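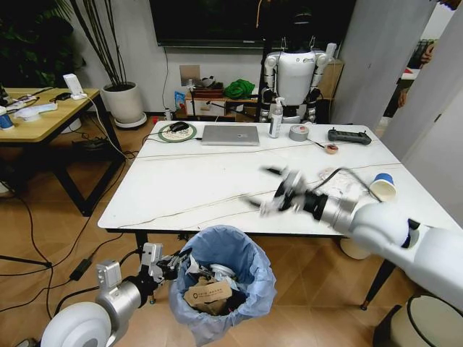

Talks > Facilities track > Desk-side waste: speaker notes

Slide 1. Title
Introduce myself and Nasrin Sharifi, who did the weighing at the Zerkar building. Mention that the handout has the full tables. Ask people to hold questions on contract pricing until slide 6.

Slide 2. What we measured
Clarnia has three office buildings. Each desk had its own lined bin. We bagged and tagged every bin on one floor per building and sorted the contents by hand into paper, cardboard, rigid plastic, film, food, and residue. Total over the study: 1619 bags. Collection was at 16:00, before the evening cleaning shift.
Define "film" here: wrappers, sleeves, mailers, shrink wrap. Liners were weighed separately and subtracted.

Slide 3. Why film is a problem
Film is light and takes up a lot of room. By weight it hardly registers, so hauler reports understate it. By volume it fills the bin first. A bin that looks full gets its liner changed, and the new liner is more film.
Labels matter too. A clear sleeve with a paper label stuck on it is a mixed item, and the Velton line rejects it. Don't get drawn into adhesives, there is a backup slide. 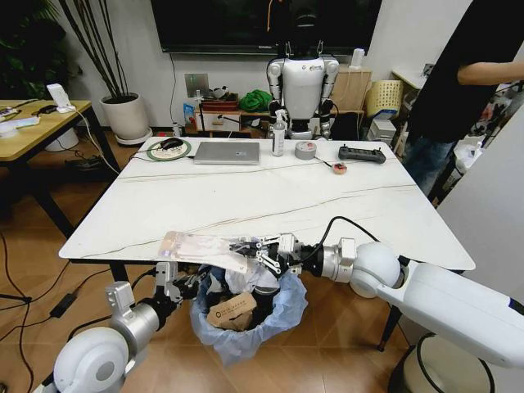 Slide 4. Contamination at the desk
Main point: most contamination happens at the desk, before anything reaches the loading dock. Clean paper goes into the same liner as a lunch bag. Grease spreads within hours and the paper gets downgraded.
The fix tried at Ebrahimi House was to remove desk bins on one wing and put shared stations by the printers. Complaints came in for the first two weeks, mostly about walking distance. Neema Were has the survey text if anyone wants it.
Pause. Show the chart. Read the axis aloud, the labels are small.

Slide 5. Cardboard
Small cardboard is the overlooked stream. Large boxes get flattened and baled. Torn flaps and inserts go in with general trash, as they don't seem worth a trip down the hall.

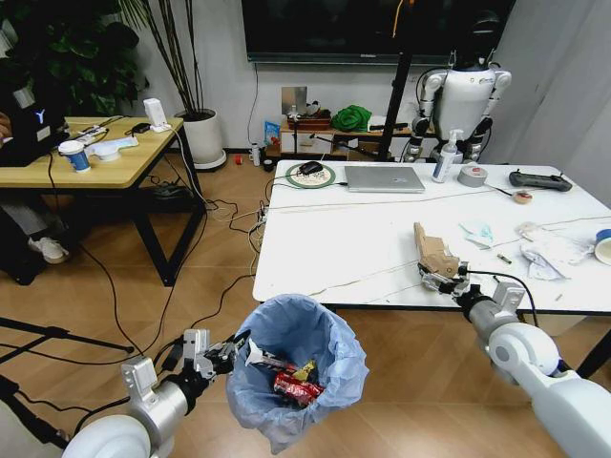 The baler contract pays by weight with a minimum load of 400 pounds. Zerkar missed the minimum in June and paid the call-out fee. Adding the small pieces would have covered the gap. Give the arithmetic only if asked.

Slide 6. Recommendations
Keep desk bins if staff want them, but for dry paper only, no liner. Put food and film at the shared station. Weigh by stream once a quarter, and record volume as well as weight.
Pricing questions go here.

Backup: adhesives, liner thickness, sorting table layout. Skip the layout slide if we are past the 40-minute mark.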